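Right gripper drops force mid-hold, no fault raised

belmonte_w
October 19, 2023
Two-arm setup on the Prilach controller, dish task at the sink. The right arm grips a plate by the rim, then commanded force falls to zero with no fault in the log. Eight drops over 1,729 cycles. Firmware is current. Power supply swapped in January, no change.

panganiban_lab
Which part of the cycle? Post the pose if you have it.

belmonte_w
All eight at the rack, plate upright, before release. The arm comes in from the right and a cable with a connector loops out from its side.
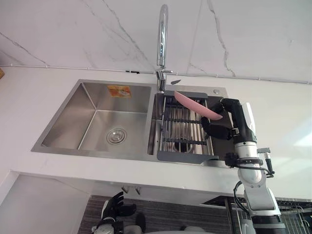

Reply 4
n_evangelista
Look at that cable loop. Ours had the same symptom and it was the connector. When the elbow folds, the loop pulls on the plug and the gripper loses comms for a few milliseconds. Add strain relief and retest.

tilahun_b
Disagree. A comms loss should latch a fault on Prilach unless the watchdog is off. Zero force with a clean log sounds like the slip detector. The plate touches the rack, the contact force reads as a successful place, and the state machine opens early.

n_evangelista
The watchdog ships off on the Bratdale build. Check before ruling it out.

belmonte_w
It was off. Turned it on, ran 6 cycles, got one drop and one latched comms fault - same timestamp.

tilahun_b
One event. I would still raise the place threshold.

elfassi_r
Separate point: loss of comms should mean hold last force, not open. With a plate it is a breakage. With a knife it is an incident. Set that first and keep hands out of the sink area while you test.

belmonte_w
Hold on loss is set. Strain relief goes on next. Threshold stays where it is until then, one change at a time.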